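제4장 체급 경기와 감량 관리

4.1 들어가며

계체는 경기 전날 오전. 선수 입장에선 여기서 이미 절반이 끝난다. 링에 오르기 전에 몸무게부터 맞춰야 하니까. 이 장에서는 복싱, 레슬링, 유도 등 체급 종목의 감량을 다룬다. 훈련론은 3장 참고. 영양소 기초는 2장에서 했으니 반복 안 함.

먼저 사례 하나. 라이트급 선수 도밍고 만시야(Domingo Mansilla). 8월 툰로(Tunlow) 대회 출전. 화요일 계체에서 한계 체중을 884그램 초과했다. 재계체까지 주어진 시간은 2시간. 줄넘기, 땀복, 침 뱉기. 결국 통과는 했는데 다음 날 4라운드부터 발이 안 움직였다. 판정패. 코치 피레트 스탄케비치우스의 훈련 일지에는 "수분 회복 부족"이라고만 적혀 있다. 짧지만 핵심은 다 들어 있는 메모다.

감량은 크게 둘로 나눈다. 장기 감량(체지방 중심)과 급속 감량(수분 중심). 시험에도 자주 나오는 구분이고 현장에서도 제일 많이 헷갈린다. 급속 감량으로 빠지는 것은 대부분 물이다. 지방이 아니다. 그래서 빨리 돌아오기도 하지만, 계체와 경기 사이 간격이 짧으면 다 못 돌아온다. 혈장량 감소, 심박수 상승, 체온 조절 저하. 순서대로 외울 필요는 없고 서로 어떻게 연결 되는지를 볼 것.

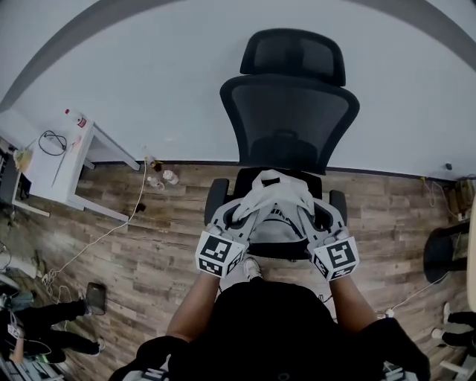
그림 4-1 의자 위의 흰색 비닐봉지

드랄트게이트(Draltgate) 체육관의 기록도 같이 보자. 관장 헤이노 라피냐는 선수별로 아침 공복 체중을 13주 동안 적게 했다. 같은 저울, 같은 시간, 같은 복장. 별것 아닌 것 같아도 이게 안 지켜지면 숫자가 의미가 없다. 라이네 바실리아우스카스의 경우 마지막 주 하루 평균 수분 섭취가 약 986밀리리터였다. 평소의 절반도 안 됨. 두통을 호소했고 스파링은 취소. 이 사례는 4.3절에서 다시 계산해 본다.

용어 정리. 계체: 공식 체중 측정. 재계체: 초과 선수에게 주는 추가 측정 기회, 규정은 대회마다 다르다. 리바운드: 계체 후 경기 전까지의 체중 회복. 탈수율은 감소 체중을 원래 체중으로 나눈 값에 100을 곱해서 구하는데, 빠진 체중이 전부 수분이라고 가정한 값이므로 실재 탈수 정도와는 차이가 난다.

생각해 볼 문제

만시야가 재계체 대신 한 체급 위 경기를 택했다면 무엇이 달라졌을까. 코치, 선수, 주최 측 입장을 나눠서 쓸 것. 그리고 체중 기록표를 직접 하나 만들어 보기. 양식은 자유인데 측정 시각 칸은 꼭 넣을것.

4.2 수분 균형의 기초

체중의 절반 이상이 물이다. 들어오는 쪽은 음료, 음식, 대사수. 나가는 쪽은 소변과 땀, 호흡, 대변.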